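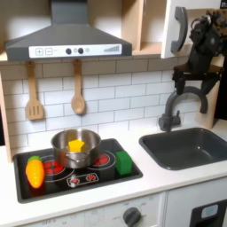
Vallalum council leader faces call to explain flood response

Opposition councillors in Vallalum have called on the leader of the council to make a full statement on how the authority handled the June flooding in Grisden, where 93 homes took in water.

A petition signed by 1287 residents was handed in at the town hall this morning. It asks the leader to set out when the first warning reached the council, who decided to keep the rest centre closed until 4pm, and why the helpline rang unanswered for most of the afternoon.

Councillor Tia Tapley, who leads the opposition group, said:

"People in Grisden were carrying their belongings up the stairs while the leader was giving a radio interview on the new car park. When he was asked about the flooding he said it was 'a bit of weather'. Residents heard that, and they are still angry. They want to know what went wrong and what will be done before next winter."

The opposition group has put down a motion for the next meeting of full council. If passed, it would require:

- a written timeline of decisions taken on the day, published on the council website
- an emergency payment of £200 to each household that took in water
- a staffed helpline whenever a flood warning is in force
- a yearly check of the drains on Yeoman Road and the lower part of Grisden

The council's current plan for emergencies was drawn up by the consultants Prirnus and has not been tested in Grisden. Opposition councillors asked for a test exercise last year and were told there was no money in the budget.

Councillor Tapley added: "We offered to work with the leader on this in the spring. That offer still stands, but he needs to answer the questions first."

The public gallery holds 100 people and seats cannot be booked. Residents who wish to speak must give their name to the clerk by noon on the day before the meeting.

ENDS

Media enquiries: Office of the Opposition Group, Vallalum Town Hall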